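7 Beispiele aufnehmen: Tuch falten und ablegen

In diesem Kapitel nehmen Sie die Beispiele auf, aus denen Justum später lernen soll, wie man mit Stoff umgeht. Stoff ist dafür ein dankbarer Lehrmeister, denn er liegt nie zweimal gleich. Voraussetzung ist, dass beide Handgreifer nach Kapitel 5 kalibriert sind und die Aufnahmesoftware Skallden auf dem Rechner läuft. Wer Kapitel 5 übersprungen hat, darf jetzt zurückblättern. Wir warten.

7.1 Arbeitsplatz einrichten

1. Legen Sie die weiße Arbeitsmatte auf den Tisch und streichen Sie sie glatt.

2. Stellen Sie den Korb links an den Rand der Matte. Er darf ein Stück überstehen, kippen darf er nicht.

3. Legen Sie das Tuch, mehrfach zu einem langen Streifen gefaltet, auf die Matte. Bügeln ist nicht verlangt. Falten im Stoff sind Daten.

4. Räumen Sie weg, was auf dem Tisch in Reichweite der Greifer liegt und nicht zur Aufgabe gehört. Der Boden dahinter muss nicht aufgeräumt werden. Agathe Baudry, die dieses Kapitel gegengelesen hat, legt Wert auf die Feststellung, dass er es trotzdem könnte.

Hinweis: Schieben Sie den Tisch zwischen zwei Sitzungen nicht um. Eine Änderung des Standorts gehört in eine neue Serie mit eigenem Namen.

7.2 Greifer anlegen

5. Nehmen Sie zuerst den linken, dann den rechten Greifer in die Hand. Die Kabel laufen am Unterarm entlang nach unten und haben dort genug Spiel, dass Sie beide Enden des Tuchs erreichen, ohne zu ziehen.

6. Öffnen und schließen Sie beide Greifer dreimal. In Skallden müssen die zwei Balken der Bewegung folgen. Bewegt sich nur einer, stecken Sie das Kabel neu ein. Bewegt sich der falsche, haben Sie die Greifer vertauscht. Das passiert auch Leuten, die dieses Handbuch geschrieben haben.

7. Prüfen Sie die Stoffbeläge auf den Fingern. Ausgefranste Kanten sind zulässig, lose Beläge werden getauscht (Satz Leclerc, siehe Anhang B).

VORSICHT: Quetschgefahr. Fassen Sie nicht mit der anderen Hand zwischen die Finger, auch nicht, um nur kurz einen Faden zu entfernen.

7.3 Eine Episode aufnehmen

8. Halten Sie beide Greifer geöffnet über die Matte und starten Sie mit dem Fußtaster. Warten Sie den Signalton ab.

9. Fassen Sie das Tuch an beiden Enden. Der Stoff soll zwischen den Belägen liegen. Hängt er bloß an einer Fingerspitze, rutscht er Ihnen im ungünstigsten Moment weg, und den ungünstigsten Moment findet er zuverlässig.

10. Heben Sie das Tuch an, führen Sie es über den Korb und legen Sie es hinein. Arbeiten Sie in normalem Tempo. Zeitlupe lernt das System genauso bereitwillig wie alles andere und legt Ihnen dann in Zeitlupe die Wäsche weg.

11. Öffnen Sie beide Greifer, ziehen Sie sie aus dem Korb zurück und beenden Sie die Episode mit dem Fußtaster.

12. Legen Sie das Tuch für die nächste Episode anders hin: gedreht, verschoben oder enger gerafft.

Hinweis: Eine Serie umfasst 20 Episoden, ein vollständiger Satz 200. Wechseln Sie nach jeder Serie das Tuch oder die Person. Am besten beides, falls sich jemand findet.

7.4 Verwerfen oder behalten

Ein daneben gegangener Griff, den Sie noch in derselben Episode korrigieren, bleibt im Satz. Solche Korrekturen sind wertvoll – sie sind nur nicht schmeichelhaft. Verwerfen Sie eine Episode, wenn

– das Tuch vom Tisch gefallen ist,
– ein Kabel hängen geblieben ist,
– Sie während der Aufnahme mit jemandem diskutiert und dabei gestikuliert haben.

Im Probelauf mit dem Datensatz Piriron blieben von 108 Episoden 69 übrig. Das klingt streng. Beim Training war man dankbar dafür.

7.5 Ansichten zum Vergleich

Vergleichen Sie Ihre Vorschaubilder mit den folgenden. Die Finger müssen in jeder Greiferansicht zu sehen sein.
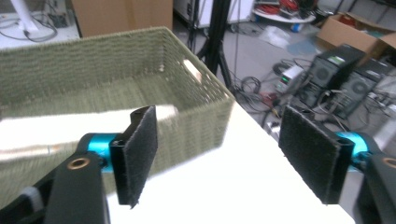
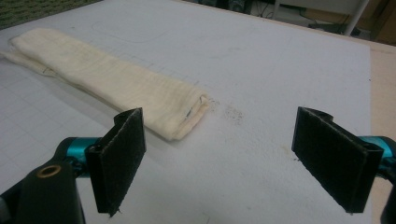
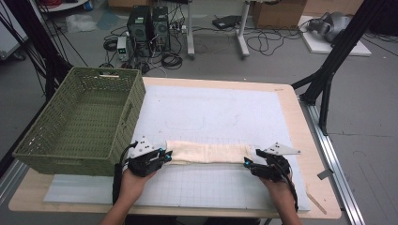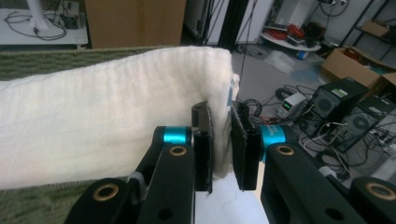 Abb. 7-4: Rechtes Tuchende zwischen den Fingern, Ansicht vom Greifer aus.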